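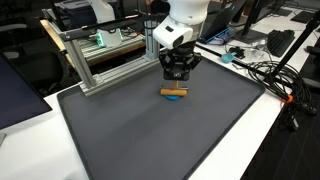
If the first bus goes, I lose my job at the hospital laundry, and I am not alone in it. With these words from the public seats the meeting was opened a little before the agenda was reached, and the chair allowed it to be written into the minutes.

March
By Danuta Feher

Print | E-mail

Minutes of the open meeting of the Costmont and Eltcombe Bus Users
Held in the upper room of the Costmont library, Monday, 7 p.m.

1. Opening and apologies

The chair welcomed everybody and thanked the library for keeping the heating on. Apologies were received from the parish of Eltcombe and from the school. The representative of Kasness, which runs the buses, arrived at 7:20 and item 4 was moved down so that he could hear it from the beginning.

The agenda was accepted with one addition: the bicycle stand at the lower stop (now item 7).

2. Minutes of the last meeting

The minutes were read. One correction was asked for. Under "Sunday service" it was written that the bus leaves Eltcombe at 9:15. It should be 9:50. With this change the minutes were accepted.

Matters arising from them:

– The broken lamp at the church stop is repaired.

– The letter to the county about the salt on the hill was sent. No answer has come. The secretary will write again and send a copy to the road office, which seems to be a different office now.

– The lost property box is still kept at the depot and people from Eltcombe must still travel to the depot to ask for their things. Several members were not happy that the point has been on the agenda since the autumn. Kasness was asked to allow that smaller items can wait at the Costmont ticket window. The representative promised to take it with him.

3. Results of the passenger survey

The survey was open for the whole of the winter, on paper and on the internet. In total 444 forms came back. Of these, 103 were filled in by hand, mostly at the library and at the pharmacy. The working group thanked the pharmacy for its patience with the box.

The main results, as they were presented:

Most people use line 2 for going to work or for the doctor. Shopping came after. School travel is surely higher than the forms show, as the pupils did not fill in many forms and their parents filled in one form for the whole family.

The complaint that was written most often was the connection in Costmont. The bus from Eltcombe arrives when the train has just left, or it arrives in time but the doors are opened late because the driver must first finish with the tickets. Many persons wrote that they take the earlier bus only for safety and then stand in the cold.

The second complaint was the information at the stops. The timetable paper is behind plastic which has become yellow, and at two stops it hangs too high for a person in a wheelchair.

Good words were written also. The drivers were called friendly and helpful, and on one form it was written that a driver waited at the bridge for a passenger who was coming with crutches. The meeting asked that this is passed on to the drivers.

There was a question if the survey is fair, when the people who have already given up on the bus did not see it. The working group agreed that this is a weak point. For the next survey, forms should be placed also in places where people come by car, for example the garden center and the tire shop. 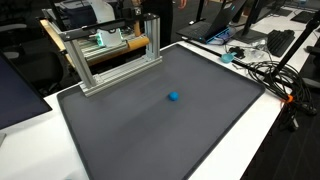
4. The proposed timetable

The representative of Kasness explained the proposal. From summer the first bus from Eltcombe would leave at 6:25 and no longer at 5:40. The bus which is saved in this way would be used in the afternoon, when the pupils and the workers travel at the same time and some of them must stand until the quarry road.

He said that the company does not like to cut the early bus, but on many mornings it is carrying very few passengers, and the driver must start his shift at an hour when it is hard to find drivers at all. He asked the meeting to understand that there is one vehicle and one set of drivers for both ends of the day.

The discussion was long. The main points:

Against the change it was said that the early bus has few passengers but they have no other way. Shifts at the hospital and at the bakery start at 6:30. A car is not possible for everyone. It was also said that if a person loses the morning bus, then Kasness loses the same person in the afternoon, and the calculation should include both trips.

For the change it was said that the afternoon bus is really too full. A mother of two pupils reported that her younger child was left at the stop twice before Christmas, in the dark. She would be sorry for the early workers, but she could not vote against more space in the afternoon.

A member proposed a middle way – the early bus stays, but it starts from the Eltcombe crossroads and does not make the loop through the upper village. This would save the driver some minutes. People from the upper village did not agree at once. The road down to the crossroads has no sidewalk and in winter it is not lit after the last farm.

Another member asked if a smaller vehicle could be used in the morning. The representative answered that the company owns one minibus, and in the morning it is needed for the contract with the day center. He could ask if the times can be moved against each other. He did not want to promise it.

It was asked how many passengers are traveling on line 2 on a normal working day in total. The answer was roughly 199, both directions together. The meeting asked for the numbers for each departure, in writing. The representative said that these exist and that he sees no reason why they cannot be shared.

Decision: The meeting does not support the proposal in its present form. It asks Kasness to keep a departure from Eltcombe before 6 a.m., to examine the start from the crossroads together with the minibus, and to bring the numbers for each departure to the next meeting. The decision was taken by show of hands, with a clear majority. The persons who abstained wished it to be noted that they also want the better afternoon service.

5. Shelters

The old shelter at the Costmont market stop has a leaking roof, and the bench was taken away after it broke. The county will pay one half of a new shelter if the other half is found locally before the end of the summer.

Two offers were received. The first is from the firm Shibata, for a steel shelter with glass on three sides. The second is from a local carpenter, for a shelter of wood with a roof of metal sheet. The Shibata offer is higher, but the firm puts up the shelter and connects the light, and the carpenter does not do the electrical work.

It was discussed whether glass is wise at the market stop. The panes in the old shelter were broken more than once, and for weeks there was only tape. On the other side, elderly passengers said that they want to see the bus coming without stepping out into the rain, and that with wooden walls the driver does not see them also. 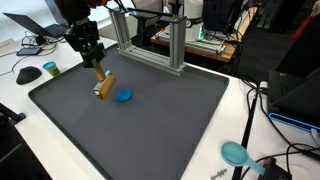
Further it was mentioned that the slope behind the stop sends water under the bench place after heavy rain, so any new shelter will need a small drain. Neither of the offers includes this. The secretary will ask both for a new price with the drain, and will ask the carpenter if a window in the side wall is possible.

A proposal to put advertising on the shelter, to lower the cost, was discussed shortly. Most were against it. The point may come back if the money is not found.

Decision: Postponed to the next meeting. The new prices should be with the secretary one week before it, so that they can be sent out with the invitation.

6. Tickets and the ticket window

The ticket window in Costmont will be open in the mornings only from next month. Kasness said that the sale in the afternoon is low, as many people now buy on the phone. It was answered that many people do not, and that the monthly ticket for pensioners can be bought only at the window, with a paper form and a photograph.

The representative agreed that this is not logical. He will ask if the pensioner ticket can be sold by the drivers or at the library. The library was asked during the meeting and is open to the idea, if the work is small and if somebody shows the staff how the machine is used.

A member asked about the price. No change of price is planned this year.

7. Bicycle stand at the lower stop

The stand is standing too near to the curb. When bicycles are in it, the rear door of the bus opens against a wheel, and persons with a stroller must go out in front. It was agreed to ask the town to move the stand to the other side of the waste bin. Nobody was against it. A member offered to draw the place on a plan, and the plan will go with the letter.

8. Any other business

– The bus horn at the narrow bend in the upper village was mentioned again. Residents understand that it is needed for safety. They ask only that it is used once and short, at least before seven in the morning.

– The driver training day needs passengers who are willing to play the passengers. A list was passed around.

– A request came for a printed timetable in larger letters. The secretary will make a trial page and leave it at the library for comments.

9. Next meeting

The next meeting will be in the same room, at the same time, after the school holidays. Points for the agenda can be given in at the library desk in an envelope marked "bus."

The meeting was closed at 9:10 p.m.
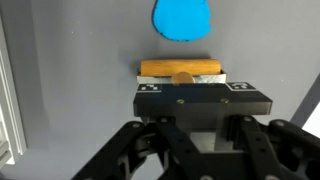
Danuta Feher
Minutes Secretary, Costmont and Eltcombe Bus Users

Corrections to these minutes should reach me in writing before the next meeting. I was sitting near the door and did not hear every word of item 6, therefore I ask especially the persons who spoke about the pensioner ticket to read that part with care.

To be done before the next meeting:

Secretary – second letter to the county about the salt; letter to the town about the bicycle stand; new prices for the shelter with drain; trial page in large letters.

Kasness – passenger numbers for each departure of line 2; answer about the minibus and the crossroads; lost property at the ticket window; sale of the pensioner ticket.

Survey group – list of new places for the forms; thank-you card to the pharmacy.

Paper copies are at the library, on the shelf beside the newspapers.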